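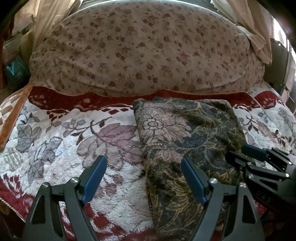

Appel à participants : essai à domicile de détecteurs de chute et de téléassistance

Henríquez recherche des personnes vivant seules ou en couple pour essayer chez elles un nouvel appareil d'appel à l'aide, le Nedusex. L'essai commence en janvier et dure 2 mois. Il s'adresse en priorité aux personnes de plus de 65 ans et aux personnes, quel que soit leur âge, qui ont une perte d'audition, de vue ou d'équilibre.

L'appareil

Le Nedusex se compose d'un boîtier branché sur la prise du téléphone et d'un émetteur porté au poignet ou autour du cou. Une pression sur l'émetteur appelle le centre d'écoute. Le boîtier émet en même temps un signal sonore et un signal lumineux. Un coussinet vibrant, à glisser sous l'oreiller, peut être ajouté sur demande. La version essayée détecte aussi certaines chutes sans que l'on ait à appuyer.

Qui peut participer

Nous cherchons 160 foyers dans les communes d'Edstead et de Brindside. Il faut disposer d'une ligne téléphonique fixe et d'une prise électrique à proximité. Les locataires peuvent participer, aucun perçage n'est nécessaire. Les personnes déjà abonnées à une téléassistance gardent leur matériel pendant toute la durée de l'essai et ne doivent pas résilier leur contrat.

L'essai n'est pas ouvert aux porteurs d'un stimulateur cardiaque. Les personnes qui hésitent sur ce point peuvent demander l'avis de leur médecin et nous transmettre sa réponse.

Ce qui vous sera demandé

Porter l'émetteur chaque jour, y compris sous la douche.
Faire un appel d'essai par semaine, à l'heure de votre choix.
Noter dans le carnet fourni les fausses alertes et les difficultés de manipulation.
Recevoir un technicien au début et à la fin de l'essai.
Répondre à un questionnaire, par écrit ou par téléphone. Il existe en gros caractères.

Un proche peut remplir le carnet à votre place. Merci d'indiquer son nom sur le bulletin d'inscription.

Indemnité

Chaque foyer reçoit 500 francs à la fin de l'essai. Les appels passés par l'appareil sont remboursés sur présentation de la facture. Le matériel est prêté et repris par nos soins. Les foyers qui souhaitent le conserver pourront l'acheter au prix de 900 francs, abonnement non compris.

Vous pouvez arrêter à tout moment sans donner de motif. L'indemnité est alors calculée selon le nombre de semaines effectuées.

Inscription

Le bulletin est à retirer à l'accueil de votre mairie ou à demander à Telma Leiva, service des essais, Henríquez, Edstead. Les demandes par télécopie sont acceptées. Pour les questions techniques, s'adresser à Mahfuz Ranasinghe, au même service. Un entretien en langue des signes est possible sur rendez-vous.

Les renseignements recueillis servent uniquement à l'essai. Vous pouvez les consulter et les faire rectifier en écrivant à Constanza Domínguez, à la même adresse.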